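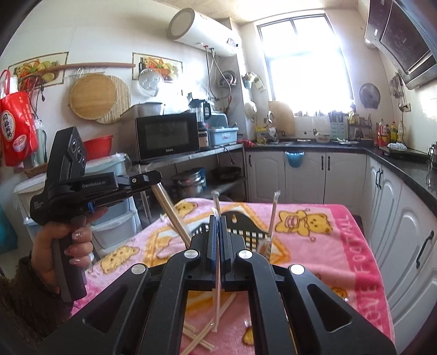 ## Tillimberg kitchen station: progress report to Vallier

Date: 2025-05-16
Prepared by: Theda Frerichs
Station lead: Chathurika Sultana

### Status

The station is running and recording. It consists of the two hand-held grippers, the table and the chopstick task. Both wrapped pairs and loose wooden chopsticks are in use. We have 1624 accepted recordings on the drive. Another 123 were rejected, almost all for the finger problem described below.

### Gripper upkeep

The closed position on one gripper had drifted. With the trigger fully pulled, the fingers met at the tips but left a gap farther back, and a single loose chopstick could roll between them. A wrapped pair is thicker and held fine, so we missed the fault until we went through the recordings of loose sticks.

Chathurika took the fingers off, cleaned the mounts and set them parallel again. She then reset the zero point with the jaw closed on nothing. The other gripper got the same treatment so that the pair would match.

The start-of-session check is now:

1. Wipe the finger faces and the camera lenses with a dry cloth.
2. Close each jaw empty and read the opening value. If it is not zero, reset it before recording.
3. Pick up one loose chopstick with each gripper, tip it down, and hold for a slow count of five.
4. Repeat with a wrapped pair.
5. Check the screws on the arms by hand. Do not use the power driver.
6. Record a short test clip and play it back before starting.

Step 3 was added after the repair. The old check used wrapped pairs only.

### Table setup

We work on a soft blanket. The fingers can press into it a little when going under a stick that lies flat, which puts less load on the tips than the bare tabletop did. The drawback is that the cloth shifts. It has to be pulled straight between recordings, and operators should look for fibers caught at the finger joints.

The basket and the clear cup go back to their usual places at the start of each session. Loose sticks are dropped again by hand, with some left crossed.

Bright sun from the window washed out part of several clips. We have moved the start time later in the day and have not changed the camera settings.

### Parts and spending

Spare finger pads were ordered through Arruda and have arrived. The second set of screws has not. No repair work went to an outside shop, and the budget line for that is untouched.

### Still open

- Trigger on the second gripper feels stiffer than on the first. Readings are normal. Chathurika will open the grip once the spare screws are here.
- Rejected clips need to be labeled by cause before they go to Kosier for storage.
- Replacement interval for the finger pads is not set. We will measure wear at the end of May and send the number with the next report.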